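Zanilthorpe Robot Club > Builds > Soft fingers or stiff ones?

kettle_and_cog
Evening all! We've moved on to the tool-handling task with our Friday group (the older ones, bless them, who never want to go home) and we're still printing the ribbed fingers in orange with white housings.

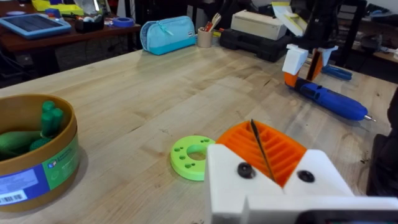 I'd dearly love to keep the soft ones, but one of our parents thinks we should go stiff before the Honia heats in April. What would you do?

mossyspanner
Stiff, sorry! Ours sagged terribly after 40 goes, and the heavier tools just drooped.

kettle_and_cog
Oh, that's a shame, though I do wonder what infill you had? We're on 20 per cent and the children are ever so fond of them.

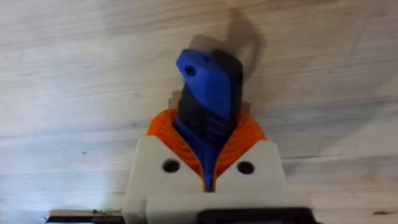
Anyway, I'd rather they learned to tune what they've got than start again with 4 weeks left.

dovetail_jo
With kettle on this one. Soft fingers forgive a wobbly approach, and beginners do wobble.

mossyspanner
Fair enough, but print spares!

4 replies · 2 shares
Contact us | Back to top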